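# Stop printing baskets you can't put anything in 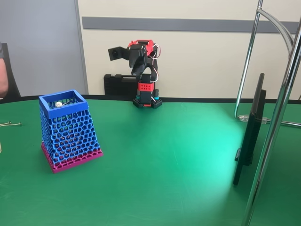 Ok so, baskets. Specifically the holey kind. The Voronoi kind, all those wobbly rounded cells, everybody with a printer makes one in the first month and I am no exception, I have made more than my share. Blue walls, pink bottom. Wider at the base than at the mouth. I stand by the colors. The rest I want to argue with.

A basket is for holding things. Small things mostly, the stuff that ends up on a table at the end of the evening: wire ends, bits, screws, a washer off something. And what do we print to hold small things? A wall made of holes. I dropped ten M3 screws into one in August as a test and picked them up off the floor one at a time. Not a great test. Didn't need to be.

Now the defence. I know it, I've made it. It looks good. It saves filament. You can see what's inside. Fine, all true-ish. It does look good, the light goes through it and people pick it up and turn it over, which they have never once done with a plain bin. But the filament thing is weaker than people think. Every one of those cells is a little stop and start for the nozzle, lots of travel, lots of stringing to pick off after with your fingernails. My slicer put the open version of one basket at 294 minutes. I've sat there for less than that at the dentist, the bus station and the DMV put together.

And seeing what's inside, well. You can look in the top. It has a top.

I went through the files on Grillar a while back, late, should have been asleep, and searched "basket." 3074 results. I didn't open all of them obviously. But scroll for ten minutes and it's lattice, lattice, lattice, a pumpkin, lattice. The most popular one that night was called the Wustinley and it had holes you could put a thumb through. Comments all say "beautiful." Couldn't find one that said what they keep in it.

That bugs me more than it should. We talk about printing like it's the useful hobby, you need a thing, you make the thing. Then we make a thing that looks like a thing. A fruit bowl for one lemon.

What I'd like instead, and it isn't much:

- Solid floor. Please. Lattice up the sides if you must but give me a floor.
- Solid for the first inch of wall too, then go wild.
- A real rim. The square solid rim is the best part of the whole style, it's where your hand goes, and half the designs skip it.
- Wide at the bottom is good, keep that. Harder to knock over with an elbow.

Somebody did a version close to this, the Denda, plain floor and cells only up top. Hardly any downloads. I printed it in leftover grey and it is ugly and I use it every day. Clips, cable ties, a pencil stub, all stay put. My pretty ones mostly hold one or two things too big to escape, or a bit of wire, and wire doesn't even want to be in a basket, it climbs out on it's own and lies around the table in a heap no matter what you do.

The two color thing I'll defend to the end though. Changing color at the base costs you one pause and makes it look like you meant it. More of that. If somebody took the Vlad basket (good proportions, terrible floor) and gave it a closed pink bottom I would print it tonight.

I'm not saying burn the lattice. Lamp shades, great. Soap dish, great, it should drain. Plant pot cover, sure. Things where the hole has a job. A thousand other uses probably, 1000 if you ask the people on Grillar. But for teh small junk on the table, where it's all screws and ends of things, close the holes. Or at least the ones on the bottom. I'll take just the bottom.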